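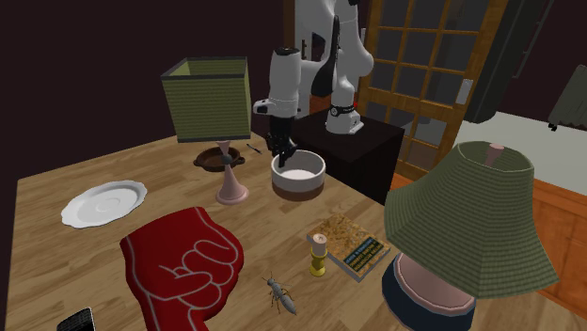 How to Oil a Wooden Tabletop

November is when I get around to our kitchen table, once the windows are shut and the heat has started drying everything out. My neighbor Concetta Marras taught me this back in Rostville, and I've hardly changed a thing (except that I now remember to move the fruit first!).

What you need: food-safe mineral oil, 220-grit sandpaper, and a few old cotton T-shirts.

1. Wipe the top with a damp cloth and a drop of dish soap, then let it dry overnight.

2. Sand lightly, always going with the grain – never in circles, however tempting it is. Brush off the dust.

3. Pour out a puddle the size of a pancake and spread it thin. Go over the ends of the boards twice, as they drink up more than you'd think.

4. Wait up to 23 minutes, then buff away whatever is still sitting on top.

5. Leave it alone until morning and do a second coat if it looks thirsty.

Lay the oily rags flat outdoors to dry before you throw them out, and please don't ball them up in the trash.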